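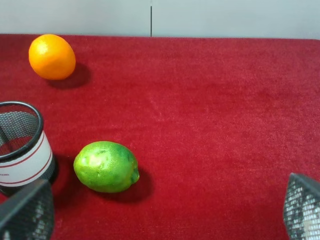
Shed arm gets its hand sorted at Vekley

Last updated: March 16, 2026

If you've wandered past the back bench at the Vekley workshop lately and wondered why there's a square of red carpet on it, I can fill you in, as I've been hanging around there most evenings with a cup of tea and getting in the way.

The arm is the one Thanasis Makris and Chia-jung Chow have been building since January. They call it Tsao (Chia-jung picked the name and won't say where it came from). It started on a kitchen table in Prendthorpe and moved into the workshop when the kitchen was wanted back for dinners. It's a home build through and through, with bought motors, printed joints, a second-hand power supply and a great deal of cable tie. The bill so far stands at $263, and Thanasis keeps the receipts in a biscuit tin.

The news is that the gripper is now picking up fruit, and doing it well enough that I stopped holding my breath! Out of 80 tries on the last full evening it got 41 clean lifts. That might not sound like much, but the week before we were all cheering when it got one.

The jobs are simple. Fetch the orange, fetch the lime, leave the black mesh pen cup standing where it is. The cup was Hiu-tung Chiang's idea and it has caused more arguments than anything else on the bench. The fingers are covered in black mesh too, and the wrist camera sees fingers and cup together, so the software kept deciding the cup was a bit of its own hand and ploughing straight into it. Hiu-tung spent two nights sorting that out, mostly by feeding it a lot more pictures with the cup in different spots, and a little by muttering.

The mesh on the fingers is new. The first pair were bare plastic and the lime just squirted out sideways, which was very funny the first few times. I had a go at squeezing a lime between the old fingers by hand and couldn't hold it either, so I have some sympathy. With the covers on, it grips and stays put, though Chia-jung reckons they'll need replacing fairly often and she's already cutting spares.

The carpet came from Siu-ming Cheung's hallway offcuts. On the bare bench everything rolled. I used to be the person who crawled underneath to get the orange back, so I'm all for the carpet. It does have one drawback: the dark patches where the shadows fall were fooling the camera at first, and the arm would reach for the shadow and close on nothing. They've moved the lamp a couple of times and that's helped a fair bit, but it still has a grab at a shadow now and then. The lime is the harder of the two fruits for it. Red and orange sit close together in colour, so I'd have bet money the other way, and I'd have lost it.

Next on the list is a proper wrist cable. The current one catches at the elbow if the arm swings too far left, and Chak-lun Tu has offered to rewire the lot if somebody else buys the connectors. After that they want to try it on softer things, and tomatoes have been mentioned. I've asked for a tarp to go down first.

They're taking the whole thing over to the makers' table at the Trindedness hall next month if the wiring's done in time. Until then you're welcome to drop in at Vekley after tea and have a look. Bring a lemon or a mandarin if you've got one going spare, as Thanasis wants a few different sizes to try and we've eaten most of the ones we had.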